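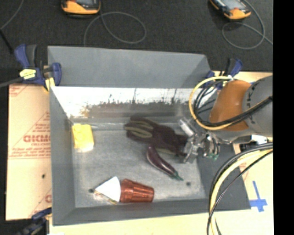
My aunt left me the shop in Tarnby with the lights still on and a bin of odds and ends in the back room, and I loved every single thing about it from the first minute. I loved the bell over the door, which didn't ring so much as cough. I loved the smell of floor wax and old twine. I loved the ledger, number 137 in a long row of ledgers, where she had written down each thing that came in off the ferry and what she thought it wanted. That was her word, wanted. And the bin! A big gray thing with sloping sides and a scuffed floor, and lying in it a purple eggplant, shiny as a new shoe, almost touching a dark work glove, as though the two of them had been talking and had only stopped when I walked in. There was a yellow block off in the far corner by itself. There was a reddish-brown tumbler on its side, the see-through plastic kind, keeping company with a white wedge I took at first for cheese.

I should explain about the ferry. It comes over from Cliruvmont when the water lets it, and people leave things behind on it, and for as long as anyone in Tarnby can remember the things have come to our shop. Umbrellas, mostly. Library books. Once a cello, which my aunt kept warm for a whole winter with her second-best quilt. The owners have a year to come and ask. After that the thing is ours to sell, except that my aunt hardly ever sold anything. She matched.

"Matched with what?" I asked her once, when I was small enough to sit on the counter.

"With whoever's short of it," she said, and gave me a licorice.

So on my first evening I put the kettle on, pulled a stool up to the bin and opened the ledger to the last page she had filled. Her handwriting leaned so hard to the right it looked like it was running for a train. March 8, 2020, it said at the top, and under that came the list.

Glove. Wants its brother, but will settle for a rose bush.

Eggplant. Wants to be admired. Do not cook.

Tumbler. Wants a windowsill, west.

Yellow one. Shy. Wait.

White one. Ask at Hinrichs.

I read it three times and laughed out loud, all alone, with my coat still on. What a list! I had spent eleven years in an office at Rastent writing reports on the movement of gravel, and in all that time I had never once been told to admire an eggplant. I got right down to it. I leaned over the edge and looked at that eggplant properly, the long curve of it and the green stem and the pinkish shine running down its skin, and I told it that it was the finest one I had ever met. I meant it, too.

The glove was easy. In the morning I carried it up the hill to the woman with the roses, who has just the one good hand and has been pruning bare-knuckled since before I was born. I hadn't even thought about which hand. She slid it on over her scratches and flexed her fingers and it fit, and she went straight back to her hedge without a word, snipping twice as fast. I practically skipped home.

The tumbler took longer, for the simple reason that I had to learn which way was west. Tarnby sits on a crooked bit of coast and the sun seems to set wherever it likes. I tried the tumbler in the kitchen, then on the landing. I tried it in the little round window above the stairs, and toward the end of the afternoon the light came through and threw a patch of red-brown on the opposite wall, the exact color of strong tea, and it slid down the wallpaper and over the banister and onto my sleeve. I stood there until it was gone. Then I made myself some tea, and the next day I was up there again half an hour early with a cushion.

Now, Hinrichs. Hinrichs is the bakery at the bottom of the quay, and the walk down to it is 64 steps with a rope for a handrail. I set the white wedge on the glass among the rolls and asked, feeling a bit foolish, whether it was wanted.

The baker turned it over. He ran his thumb along the strip of pattern on the lower edge, the tan and the yellow, and he went so quiet that I could hear the ovens ticking.

"My door," he said.

He meant it too. He got down on his knees, in his apron, in front of a line of customers, and pushed the wedge under the big oak door that has slammed in the sea wind and frightened the pigeons every day I've known it. The door stayed put. In came the whole morning, gulls and salt and sunshine, and the line of customers gave a cheer. He sent me home with a seeded loaf so hot I had to carry it in my hat.

That left the yellow one. I checked the ledger again, in case I'd missed something. Shy. Wait.

I moved my stool nearer its corner and started reading to it in the evenings, a few pages of whatever the ferry had brought. We're halfway through a book on lighthouses. Last night I looked up at the end of a chapter, and I could swear it had come an inch closer.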